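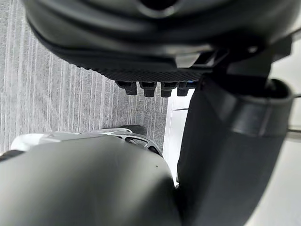 How often should one empty a storage room completely? Once in two years is enough for most homes, if the floor is swept in between.

Living > Home > Storage

The long way to a small room
By Kwadwo Nutsugah
Sep 3, 2023

Ebenezer Ayaaba keeps his storage room behind the kitchen, in a house at the end of Adjei Road. When he moved in, it was the place for everything which had no other place. Suitcases, paint, school books of the children, a fan with one blade missing. The door could be opened by the width of a hand.

He began with the floor. All things went out to the yard and were put on old bed sheets, and there they stayed for two days. His wife decided about the kitchen things, he decided about the tools, and for the books they had a long discussion which is still not finished.

"I wanted to buy shelves on the first morning," he told me. "I am glad the shop was closed."

The shelves came later, from Brilon, a second-hand dealer near the market. They are 48 centimetres deep and he paid 450 for the set, with delivery to the gate. The deepest shelf is at the bottom and carries rice, water and the heavy pots. Paint stands by itself near the door. Nothing is stored directly on the floor any more, so the broom can pass under.

For small things he uses glass jars with the name written on the lid and again on the side. I asked why twice. He took a jar down from above his head and showed me that the lid cannot be read from there.

What he would change is the light. The only lamp is over the door, and a person who stands at the back shelf makes his own shadow on it. An electrician will come in the last part of September. Until then there is a torch on a nail, and the children know they must hang it back.

125 shares | 2 comments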